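Kavitha Warrier tests tableware glazes and molded plates for Setevton, a supplier to school and hospital kitchens. Most of her working day goes to surfaces: how they scratch, how they stain, and what will come off them.

The tape test is the oldest one in her notebook. Strips are pressed onto the face of the plate, left for a set period, then pulled at a low angle. She grades the residue from zero to 4.

"People want to talk about breakage," Warrier said. "Breakage is easy to measure. Residue is where the returns come from. A kitchen puts a label on a plate, the plate goes through 200 washes, and there is still a gray square on it."

She prefers strong colors for the work. Dark tape on a saturated orange leaves an edge that can be read without magnification, and a gap between two strips serves as the untreated reference. Ragged ends are acceptable. Cut ends lift more evenly, she said, and give a better score than the plate deserves. 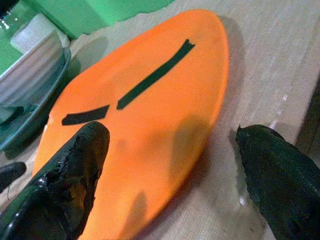
Oval plates need more care than round ones. The curve tightens toward the ends, and a strip laid there will lift at the rim. Warrier keeps her strips on the face and records the angle of each against the long axis.

Her colleague Velimir Hoxha runs the wash cycles, at 71 degrees Celsius, and disagrees with her on sample size. He wants 40 plates per batch. She works with fewer and repeats the pull.

"Velimir's numbers are tidier," she said. "Mine come out sooner. We send both to the molding shop, and they usually ask for the lower one."

The next batch, in October, will use a matte finish.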